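The Skatamville Approach

Shalini Upadhyay did not believe the airport. She had flown into the real one, as a passenger, the winter her sister got married there, and she remembered the runway having a hump in it you could feel in your teeth. The Skatamville add-on, version 2, was as flat as a plate.

"It's laser survey data," Valeriano Ortuño said in her headset. "It says so in the manual."

"The manual also says the windsock is accurate."

"What's wrong with the windsock?"

"It's pointing at the wind."

He went quiet to look. She could hear his throttle quadrant creaking, the cheap Grivo one he had been promising to replace since before she knew him. They met online on Thursday nights, five or six of them in a good week, and flew one leg of whatever trip Valeriano had drawn up. Tonight it was only the two of them and Na-rae Jeon, who was somewhere over the lake at the wrong altitude and had muted herself to eat.

Shalini was in the Stilier, a twin turboprop she had paid for in November and regretted by the weekend. The store page had promised 1,883 animated parts. She had been trying to find out what they were. The sun visors moved. The ashtray moved. The left engine, at high altitude, made the noise of the right engine, and when she wrote to the developer about it a man named Tâm Võ answered within the hour to say that this was a known feature of the type.

A known feature. She had kept the email.

"Field elevation four hundred fifty-eight," Valeriano read out. "Runway's wet. I'd come in a bit fast."

"Why is it wet?"

"Because it rained, Shalini."

"There isn't a cloud in the whole county."

"It rained earlier."

She let that go and put the gear down. Three green lights came on at the same instant, which no airplane she had ever read about would do, and the nose dipped a little too politely. Out past the glass the town came up in the dusk. She had to give them the town. Somebody had put in the grain elevator and the motel with the bad sign, and the row of houses by the creek where her sister had lived for two years before the divorce. She had not expected the houses.
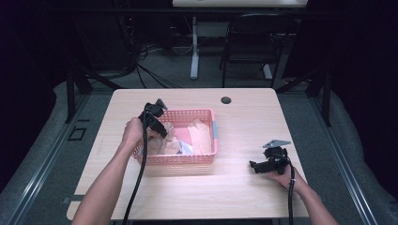

Pink basket with crumpled paper, on a pale tabletop.

"You're left of the line," Valeriano said.

"I'm looking at something."

"You're at six hundred feet."

She corrected, and overcorrected, and the Stilier wallowed. It did that part well, or it did it badly in a way that happened to look right. She had never been able to decide which, and Tâm Võ's emails were no help.

At 50 feet the callout voice woke up. It was a woman's voice, bored, with an accent Na-rae claimed was fake. Shalini pulled the power off and waited for a flat runway to come up under a fake airplane.

The left wheel touched, then the right. Then the whole cockpit lifted under her, sank, and lifted again. The coffee on her desk was perfectly still. She noticed that.

"Huh," said Valeriano.

"Did you see that?"

"You bounced."

"I didn't bounce. There was a hump."

"You said there wasn't one. You said it was flat. You've been saying it for twenty minutes."

She taxied back. She set the brake, went to the outside view and slid the camera down until it was nearly lying on the asphalt. Flat. She ran it the full length of the runway, both directions, past the painted numbers and the rubber marks. Flat the whole way.

Na-rae unmuted. "Where is everybody?"

"On the ground," Valeriano said. "Shalini found a hump."

"There's no hump at Skatamville. It's in the reviews, people complain about it. Aroha Tipoki gave it one star over that."

"I read the reviews," Shalini said.

She wrote to the developer before she went to bed. She kept it short. She gave the version number and the weight she had landed at, and asked whether the surface the wheels used was different from the surface you could see. That would be the sensible explanation, and she half hoped to be told so by somebody with a diagram.

The answer was there in the morning. It said the mesh was the same for both, that he had checked it himself, and that she might have come in a little hard. Under his name he had added a line. Had she ever been there?

She read it standing up, with her coat on. Then she looked up Shabalala, the next field on Valeriano's list, to make sure it was a place she had never been.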